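Keeping a bin-picking cell tidy: the rules I stick to

I've been setting up bin-picking cells for a few years now, first at Ochoa and then on my own bench, and most of my bad afternoons came from skipping something boring. So this is my boring list, in the order I do it. It's house practice, by the way, and it won't replace your risk assessment or the manual that came with your arm!

Start with the bin. Clamp it. A bin that creeps 2 mm every time the fingers brush a wall will have you chasing a calibration fault that doesn't exist (I lost most of September to that one). Then tape the corners of anything else that has a fixed spot on the table, so whoever bumps it can put it back without asking.

Next, the hoses and cables. Jog the arm slowly through its whole working range, wrist turns included, and watch the bundle the entire time. You want enough slack for the worst pose and no loop that can hook a clamp handle or the bin rim. Do it again after any change to the gripper, even a tiny one. Babak Jalali taught me to do this with one hand on the pendant and my mouth shut, and he was right on both counts. 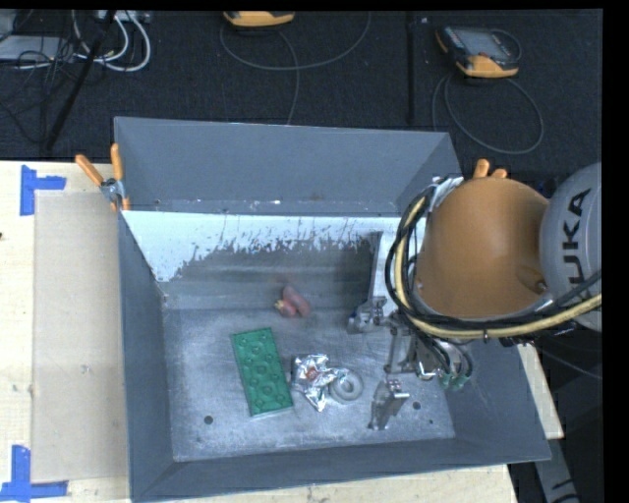
Now the test objects. Please don't test with a dozen identical blocks, however nice the numbers look. Mix stiff with soft, dull with shiny, and drop things in by hand so they land any old way. Shiny stuff is the real nuisance for the vision side, more so in a bare metal bin, so get it in early and find out what you're dealing with. I do 12 picks at reduced speed with somebody watching, then 100 at working speed, and I write down every miss along with what was being picked.

Pendants next. Decide where they live and make sure you can get to one without leaning over the table. Check the emergency stop at the start of every shift, properly, by pressing it. Clear the bin by hand only once the arm is stopped and can't restart on you.

Last, the log. Ours is a plain text file: initials, gripper version, misses, anything that felt odd. After some 3,000 picks Itzel Xolalpa went through it and spotted that our drops bunched up just after tool changes, so we now recheck the finger bolts every time the tool comes off.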